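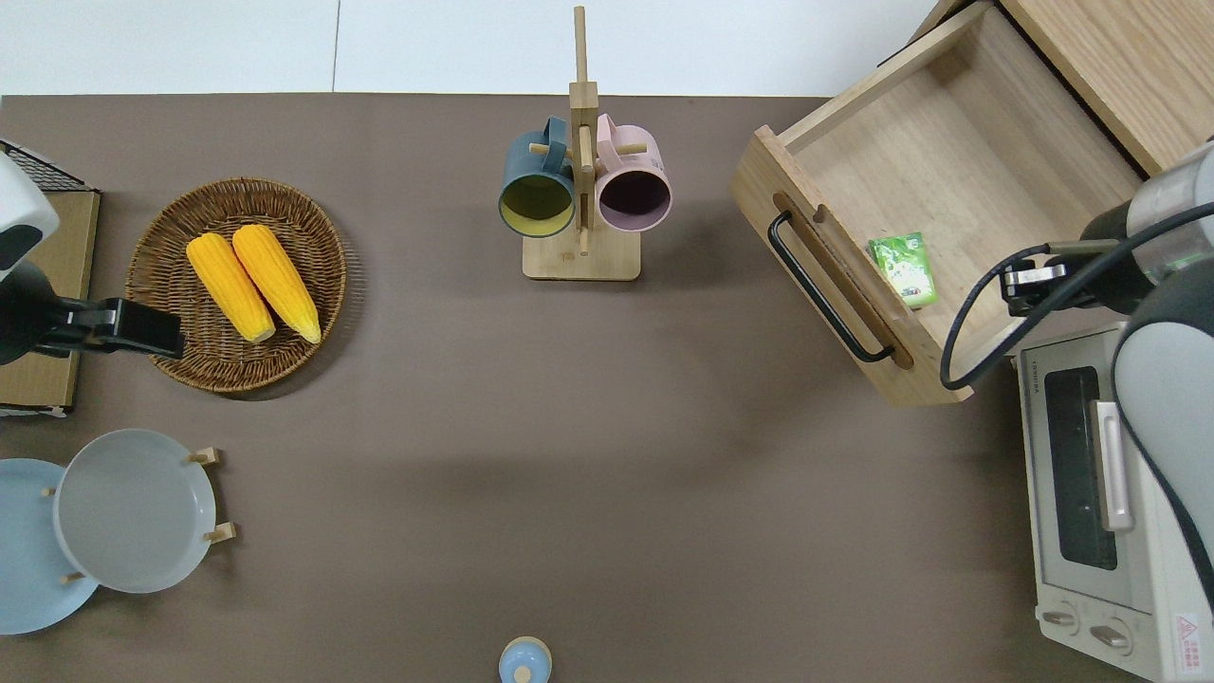
Two cobs in the wicker basket, with the mug rack and the plates keeping them company.

I have a bee in my bonnet about fruit bowls. More to the point, I think most of us would be better off with a basket, left out on the table where you can't help seeing it, and with proper food in it. Corn, for instance! Two yellow cobs in a dark woven basket look so cheerful that I don't know why anyone bothers with a vase of flowers at the end of summer.

My own basket came from a junk shop in Kurnelow and cost me 50p, which still pleases me every time I dust it. I'd gone in for a lamp. The lamp was 149 pounds and wobbled, so home I went with the basket under my arm, and it has held onions, lemons, post, a great many keys and (every September) corn from the farm stall up the road.

People tell me vegetables belong in the fridge, and with corn I can't really argue, it does go starchy if you leave it about. But be truthful, how much have you thrown away from the bottom of that drawer? Things in there are forgotten. A cob on the table at four in the afternoon is a cob that gets eaten at six — with far too much butter, in my house.

I feel the same about plates and mugs. Stand the plates up between wooden pegs, get a mug rack, and let the everyday things live out in the open. A friend swears by her Ahonen cupboards with the soft-closing doors, and very smart they are too, but I've opened every one of them looking for a cup. A pale plate leaning against a blue one is a nice thing to look at while the kettle boils, and you'd only be hiding it behind a door.

Yes, there's dust. You use the plate, you wash the plate, and the dust doesn't get much of a chance. It's the best china at the back of the cupboard that goes grey and sad.

So my advice is to clear one shelf this month and see what you'd be happy to have out. Keep it to things you use, and leave a bit of bare table round them. And if you see a round basket going cheap, with a good thick plaited rim, buy it before I do.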